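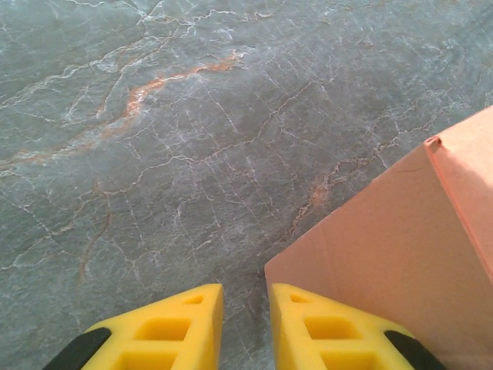 The planner at Heitmann is called Skumon, and it is very sure of itself. Ask it to move an arm from one side of a table to the other and it will return a path within moments, along with a confidence score that would embarrass a politician. What it can't do is ask whether the thing it has been told to fetch is really there. That job falls to the perception software, and for most of last year the perception software believed in cracks.

The trouble began with the decision to work on a marble-patterned surface. Heitmann, in Kamville, writes the software that tells robot arms what they are looking at and what to do about it, and its customers had complained that everything worked beautifully until it left a plain white bench. Fair enough. So in came grey stone with pale veins running every which way and the odd rusty orange one for spite. To you or me it looks like the floor of a hotel that charges for towels. To an edge detector it looks like several hundred objects, all very thin and all overlapping.

The first version duly found them. It drew outlines along the veins, proposed grasps for the more promising ones and passed these to Skumon, which planned a smooth and elegant approach to a crack. Cardboard boxes were a particular sorrow. The box has nice straight sides, but it sits at whatever angle it likes, and where a vein happened to meet the cardboard the software would extend the box along it, so that a parcel acquired a tail.

The fix took from April until the clocks went back. The team tried blurring the picture first, which got rid of the veins and most of the box corners with them. Then they tried depth, which is good at telling a box from a floor and hopeless with anything flat. What stayed in the end was duller: the arm takes a look, shifts a little, takes another, and the software keeps only the edges that move as a raised thing should. Veins slide along with the floor. A lid doesn't. It costs 200 milliseconds a pick, and there was a long argument about those 200 milliseconds in which several people said things about each other's code that were later withdrawn from the shared notes.

(The notes are worth reading. One entry, headed "FLOOR", says only "still a floor".)

Seeing the object is the easy half, or so the people who work on control will tell you. The people who work on perception say the reverse, and the two groups sit at opposite ends of the same room with a kettle between them. Control's present misery is the pair of arms. One arm holding a board is a solved problem, in the sense that everyone is bored with it. When two arms hold the same board, the board becomes a way for each to argue with the other.

Any small mistake in where the bases are bolted, or in where each arm thinks its own fingers are, shows up as a squeeze or a pull. The left arm feels resistance and pushes back, correctly. So does the right. Left to themselves, two well-behaved controllers will fight over a piece of board until a current limit trips, and each will log that it performed within tolerance.
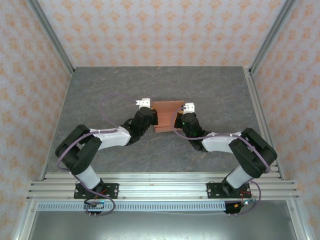

You have to make one of them slightly lazy, according to Duván Agudelo, and then stop everybody else from improving it. A stiff leader and a soft follower will carry a board all day, he says, but "the follower always looks like the one with the bug", so sooner or later some helpful person tightens its gains and the fighting starts again.

His answer is a file called Odden. It holds 12 settings, among them how far the follower may drift, how hard it may press, and how long it may wait before calling for a stop. Above them sits a comment in capitals asking the reader to go and have a cup of tea before changing anything. The file has been changed 138 times. Agudelo has read every one of the messages attached, and says that a surprising share consist of the word "oops".

There is a grander way of doing this. You can treat both arms and the board as a single machine with a great many joints, and plan for the lot at once. Skumon has a mode for it. The paths are lovely to look at on a screen, and the mode is switched off, as it wants to know exactly where the board is held and the board has usually slipped a hair by then. A new version will re-check the grip partway through the move, using the same look-shift-look trick that got rid of the cracks. The perception end of the room has agreed to help, on condition that the 200 milliseconds are never mentioned again.

Meanwhile the marble stays. There was talk of replacing it with something kinder, and a sample of plain grey did turn up in the post, but it has been put to use under the kettle.

Last updated: Tuesday, January 14, 2020

Contact the features desk | Copyright, all rights reserved | Back to top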